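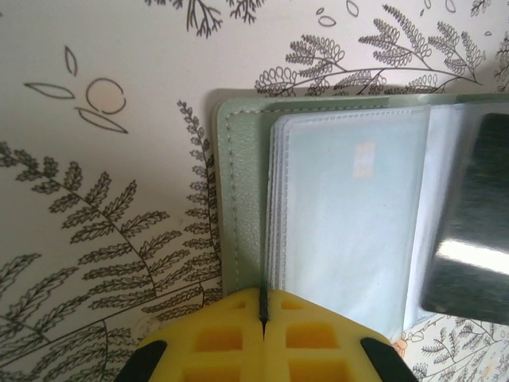 Luana asks why the people in some foreign films talk when their mouths are still shut. She is hearing dubbing. Dubbing means taking out the actors' voices and putting in new ones, in another language.

First, a translator writes the new lines. This is harder than it sounds. A short word in Welsh may be a long one in English, so the line has to be changed until it fits the time the actor's mouth is moving.

Next, voice actors go into a quiet room called a studio. They watch a bit of the film – often just a few seconds – and speak along with it. If they start too early or finish too late, they do it again.

The music and noises, such as footsteps and slamming doors, are kept on a separate recording. The new voices are mixed in with these at the end.

Some films have subtitles instead. These are words at the bottom of the screen, and you still hear the first actors speaking.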